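Utar Round Plush Tablecloth (light blue, hearts and bows), plus the Otance fruit basket
Review by Hanane Shehata
7 September 2018

I bought this tablecloth in January, in the middle of the grayest stretch of winter, when I would've bought anything light blue that somebody put in front of me. So it's had a good long run on my table by now and I feel like I can finally say something useful about it!

It's the Utar plush one in the round cut. I paid $38 for it, which made me wince a little, and then I threw in the Otance plastic fruit basket so I'd get over the free shipping line. (You know how that goes.) I'm reviewing both, mostly the cloth.

The pattern

Okay, it's cute. It is very, very cute, and if you don't like cute you should probably close this page. There are hearts all over, some solid and some just outlined, and loopy bows, and the word LOVE in a few places. The lines are blue on light blue, so from across the room it reads pretty calm and you only get the full sweetness when you're sitting down with your coffee.

One thing I hadn't thought about with a round table: the lettering only faces some of the chairs. From where I usually sit, a couple of the LOVEs are upside down. My sister got the right-side-up seat at Easter and was smug about it. I've turned the cloth a few times and there's always somebody reading it the wrong way, so I gave up.

The white trim around the edge is what sold me on the listing, and it's nice in person too. I had an older cloth from Drasasar with a trim that curled up after one wash and never lay flat again, no matter how much I ironed it. I was braced for the same here and so far I've been fine.

Fruit looks so good on it, by the way. I never used to leave fruit out on the table and now I do it constantly. Tomatoes especially, because that red against the pale blue just makes me happy.

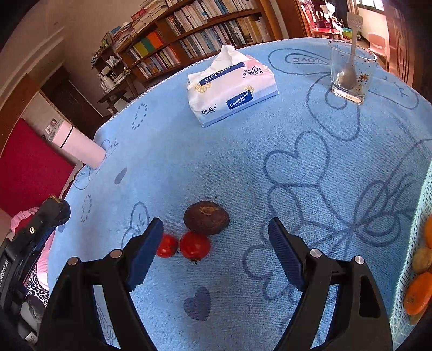

How it feels, and how it behaves

Soft! Softer than I wanted, maybe? It's plush, so it's more like putting a thin blanket on your table than a tablecloth, and that takes getting used to. The good side is that it's quiet. Mugs go down without a clunk, and you can lean your bare arms on it in winter and not get that cold-table shock.

The not so good side is crumbs. Toast crumbs sink in and you can't just sweep them off with your hand, you have to take the whole thing to the back door and shake it. I do this every couple of days. Sugar is worse. I knocked over a spoonful in March and I swear I was still finding it in April.

It also doesn't love pens. If you write a grocery list directly on top of it your pen goes straight through the paper, so keep a magazine handy.

Slipping hasn't been a problem. It grips my table well enough that I can drag a plate toward me and the cloth stays where it is.

Washing

The tag says cold and gentle, and I've mostly listened. It takes forever to dry on the rack, so start it in the morning or you'll be eating off a bare table at dinner. I put it in the dryer on low one time when we had people coming and it came out okay, a tiny bit flatter in the pile but not so you'd notice if I hadn't told you. The blue hasn't faded that I can see.

Stains so far: tea (came out), tomato juice (came out with dish soap and cold water), and one spot of turmeric that is going to be with us until the end. I keep the tissues on top of it. Speaking of which, do keep tissues on the table if you get this, you will dab at it more than you'd dab at a plain cotton one.

The basket

I expected nothing from it and I kind of adore it. It's a pale mint green, shaped like a flower with a scalloped edge, and the sides are a lattice of little triangle holes so air can get to the fruit. It's plastic and doesn't pretend otherwise. The rim has tiny teeth on it, which I thought would be scratchy and they aren't really.

Mint on light blue shouldn't work as well as it does. Oranges are my favorite thing to put in it. Kumquats too, when I can get them, though I tend to pile everything on the cloth first and sort out what's ripe before it goes in.

My complaint is that dust collects in the triangles. You can't wipe it, you have to run it under the faucet. I do mine when I do the dishes.

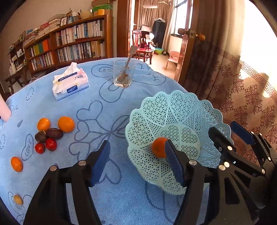 Would I buy them again?

The basket, yes, right away, and I'd get one for my mom. The cloth, yes if you have a small round table where people mostly drink coffee and peel fruit and talk. If you've got kids eating spaghetti every night, I'd look at the wipe-clean ones from Åberg. My neighbor has one in yellow and she just goes over it with a sponge and walks away, and I'm a little jealous every time.

Four stars for the cloth (crumbs!), five for the basket. If Utar ever does this same pattern in a pale pink I'm going to be in trouble.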